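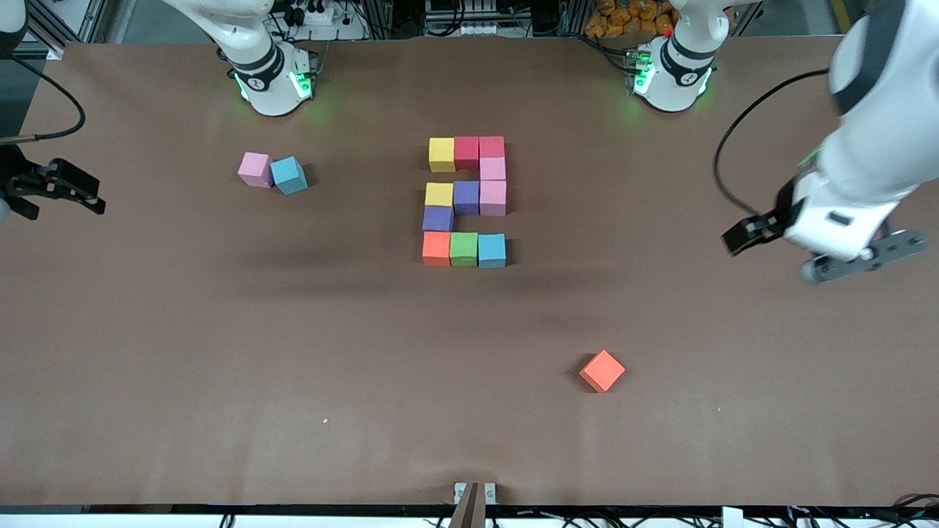

I have been building the number two for most of February. I'd like to say I've gotten good at it.

The job, for those who asked after my last post and then wandered off before I could answer, is teaching a pair of robot arms to arrange foam cubes into shapes. Mostly digits, with a few letters when the schedule gets reckless. I hold a set of controls, the arms copy what my hands do, and the whole business is recorded so that a learning system can study it later and form its own opinion. Each recording is called an episode, a generous word for something with no plot. We need 1000 good ones before the people at Dillano will let us move on to anything with a lid.

A decent two takes eleven cubes. Three across the top, one down the right, three across the middle, one down the left, three across the bottom. You can see how a person could do this in less time than it takes to read the sentence. With the grippers it is a longer conversation. The cubes are light enough that a finger brushing past on its way to somewhere else will turn one by a few degrees, and once one is turned, the next one has to decide whether to line up with its neighbour or with the idea of a straight row. I've learned to go for the neighbour. Rows that are straight in principle look terrible.

There is also the matter of leftovers. We always put out more cubes than the shape needs, so the system learns to leave some alone. This was in the plan from the start and I agreed with it cheerfully, in a meeting, sitting down. In practice the spare cubes are a moral test. You finish the shape, everything's where it ought to be, and over in the corner there's an orange one sitting at forty-five degrees to the rest of creation, and every instinct says go and tidy it. You must not. If I tidy it, then somewhere down the line the model will tidy it too, and it'll do it halfway through a seven, and someone will write me an email.

I tidied it twice in the first week. I got the emails.

What makes an example good

I came into this thinking a good example was one where the shape came out right. That's part of it. We also throw out the ones that come out right for bad reasons. If I drop a cube and it happens to land in its slot, that's a lovely moment and it goes in the bin, unless we'd like the robot to take up dropping things. If I stop in the middle to think, the recording has a stretch of two arms hovering over a table doing nothing, and the system, being a faithful student, may conclude that hovering is an important step. So you have to do your thinking beforehand. I now stand there for a bit before each take with my eyes half shut, mouthing colours. Someone from the floor above came in to borrow a cable last Friday and backed out again without asking.

Then there are the handedness rules. Left arm takes what's nearer the left arm, right arm takes what's nearer the right. This sounds like nothing. The catch is that I stand across from the thing, so the robot's left is on my right, and for the first couple of days I was operating with the confidence of a man reversing a trailer. Both grippers would set off for the same cube, meet over it, and stop, like two people at a doorway. The cube was always fine. My sense of myself as a coordinated adult was filed under pending.

My count as of this morning is 1632 episodes recorded. You'll notice that is more than 1000, and you may be wondering why I'm still here. So was I. The answer is that the rules for what counts as good were revised, reasonably enough, after somebody went through the early recordings and saw that I had a habit. Every single time, I built the top row first, left to right, and then worked my way down like I was filling in a form. Beautiful, consistent, and close to useless, since what we want is something that can pick up the job from any point. Bump a finished corner loose and the early model had no clue what to do about it. It would begin again at the top left, serenely putting cubes where there already were cubes.

So 344 of mine got pulled in one afternoon. I was sent the list. I did read all of it, and I'm not sure what I was hoping to find.

The new way

Now there's a little script that tells me where to start and in which order to go. It came out of Gomerik, our in-house scheduling thing, which until then had only ever been used to book the meeting room and did that badly. It says "start from the bottom right, go up" or "centre first" or, when it's feeling spiteful, "any order, but not one you have used today". It also decides how the cubes get scattered at the beginning. That part used to be left to me, and I'd have sworn I was scattering at random. I was not. I have a style. I put the pinks together. No idea why, I don't even care for pink, but there it was in the recordings, day after day, a small pink neighbourhood on the left side of the table.

On the subject of colour, the system isn't being asked to care about it yet. Any cube can go in any slot, and the shape is all that's being marked. I found this very hard. For a good week I was matching things without noticing, and I still get a bit of a glow when a column comes out all one colour by chance. Two yellows stacked with a purple between the second one and where I wanted the red to be can put me off my lunch. If you're planning to hire someone for this kind of work, I'd suggest looking for a person who leaves cupboard doors open.

We also record fixes now, which I like best. The shape's set up with something wrong with it, a cube missing or shoved out or sitting in a spot that turns a two into a rather poor three, and the take is just the repair. They're short. A good one runs 20 seconds. They've done more for the model's manners than all my patient top-to-bottom building put together, and I've tried to be big about it.

Paper, and other equipment

The table's covered in brown paper, off a roll from Hinrichs, the packaging place out by the ring road. It was meant to be temporary. The proper matte surface was ordered before Christmas and is, I understand, on a boat. In the meantime the paper does the job and it's kind to the cameras, with no glare to speak of. It creases, though, and a cube will catch on a crease when you're sliding it and tip over in slow motion with everyone watching. It also collects bits. Foam sheds. There's always some crumb of pink on there, and early on I chased every one of them with a piece of tape before I'd press record. I've since been told that a few crumbs are a good thing and make the system less fussy about its surroundings. I'd been hoping for a similar ruling on my kitchen.

Changing the paper takes two people and a willingness to be spoken to sharply. You don't want to do it mid-batch either, as the fresh sheet is a slightly different colour and then somebody has to put a note in the log. I'm the somebody. The log has a column for "remarks" that I believe was intended for technical matters.

Does it work?

Sort of! We run what it's learned at the end of each week, on a model called Brurkum that lives on a machine in the other room, and it's a strange thing to watch. It moves like me. It has my little pause before letting go, the one where I check I've really put the cube down. It approaches from slightly too high, which is my doing as well. Last run it built a four with one foot sticking out and then reached back and nudged it in, and I made a noise I'd be embarrassed to have recorded. It then picked up a spare that was none of its business, held it in the air for a good while, and put it back down a bit to the left of where it had been.

I don't know where it got that. I have a fair idea where it got that.

Eights are next. An eight needs thirteen cubes and has two holes in the middle, and the grippers have to come down next to things that are already in place on nearly every side. I've been practising on my desk at home with sugar cubes and a pair of barbecue tongs in each hand. It's going poorly, and there's sugar in the keyboard.

Comments (4)

tongs_and_all: Can't you just mirror the recordings to get left and right for free? Asking as someone who has never had to do any of this.

Author: We tried. You get a very well-trained arm that builds backwards twos. There's a small market for those, I'm told, but we're not in it.

gravelroad: My whole job was pallets and we had the same thing with the order. Everybody loads from the same corner if you let them. Good luck with the eights.

quiet carriage: The bit about the pink neighbourhood made me go and look at how I stack my dishwasher. I wish I hadn't.

Recent posts

The gripper and the grape: a short engagement
What I put in the remarks column
Cable management, a confession
Why I no longer say "it should be quick"
Learning left from right, again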